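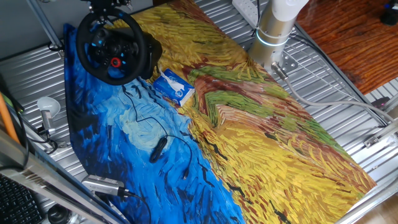 Zarkmont desk mats and accessories, progress report for May

Work in this period covered print trials for the large painting mat and the layout of the driving-wheel station.

Mat printing. Claketti delivered 578 of the 711 mats on order. The blue and yellow areas of the wheat field design were checked against the approved proof, and 12 mats were rejected for color shift. Replacements are due in June.

Station layout. The steering wheel is clamped to the table edge, with its base over the sky portion of the mat. Cable routing is still open. A cable laid across the mat catches the sleeve, and Zonditz has quoted for 4 edge clips per station.

Spending is within the approved budget. The clip order needs a decision by Friday.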